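4.3 Comparing two grippers on the cup-and-pen task

This section assumes both arms are bolted down, homed and on speaking terms with the Cowie controller. If they are not, go back to 4.1 and try again with more patience.

1. Set the speed limit on both arms to 11 percent. You will want to go faster. Everyone does, and Nele Wouters keeps a box of bent fingers to show them.

2. Fit one gripper to each arm and tighten the mounting screws in a cross pattern. Route the gripper cable so it hangs clear of the elbow at full bend.

3. Put a paper cup on the table where both grippers can reach it, and drop in a pen. Use a plain, cheap cup. It will be replaced often.

4. Jog the arms in until the cup sits between the two grippers. Stop short of contact.

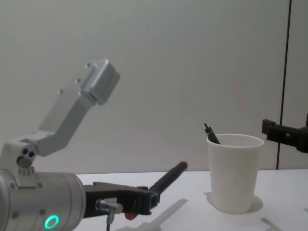 5. Check the finger tips before the first grasp. Red tips should be seated all the way down — a tip that wobbles in your hand will leave with the pen.

6. Run the Himdale routine on the left arm only, 44 attempts, resetting the pen after each one. Then park the left arm and repeat with the right.

Note: Lean the pen the same way every time. Ruaridh Jardine once spent an afternoon proving that one gripper was far better at pens leaning left, a finding for which demand has been low.

7. Log each attempt as held, dropped or cup over. "Nearly" is not a category.

CAUTION: Do not run both arms at once during this test. The collision check knows about the arms but has never heard of the cup, the pen or your fingers.

8. If a gripper drops the pen 3 times in a row, pause and recalibrate its grip force (see 4.5). Start from zero and count again.

9. Save the log under the gripper's serial number before switching off. The controller discards unsaved runs without asking.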